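Whiteboards and erasers, a reminder before winter classes
Vostevville Learning Room newsletter, 20th October

Since April we have the small whiteboards with the aluminum frame for the evening language groups. They are used very much, and this makes me glad, but several boards already have a gray shadow which does not go away with a dry eraser. I would like to ask all teachers to wipe the board at the end of the lesson and not to leave the writing until the next group. Ink which stays for some 30 hours is much harder to remove.

The erasers are the purple magnetic ones, deli No 7840. Please put them back on the big steel board by the door when you finish, with the magnet side to the steel.
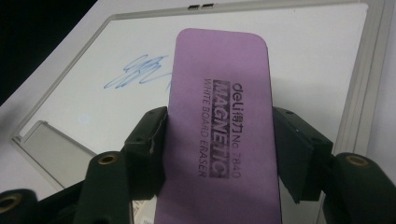 Ludmila Hrubý wrote to me that in her group the eraser is never on the steel board, it is always in somebody's bag, and she asks if we can hang one on a string. I have nothing against the string. I will bring one from home.

For the ink, please take only dry-erase markers. The permanent ones from Matos look almost the same in the box, so I moved them to the upper shelf in the office. Blue is the best color for practice, because red leaves a pink stain on our boards. When you test a new marker, a few loops in the corner are enough. If you put a board on the table, lay a sheet of paper under it, so the frame does not scratch the wood.
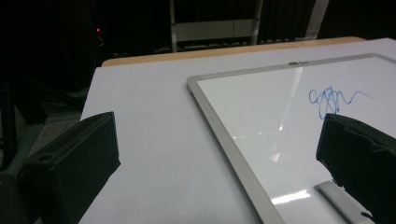
What can I do if the old writing does not come off?
Draw over it with a fresh dry-erase marker, wait 5 seconds and wipe both layers together. If a shadow remains, use a soft cloth with a little of the Kedisum cleaner from the cupboard, and then a dry cloth.

New markers are ordered, 50 pieces, and will be in the office in room 41.

Libor Vondráček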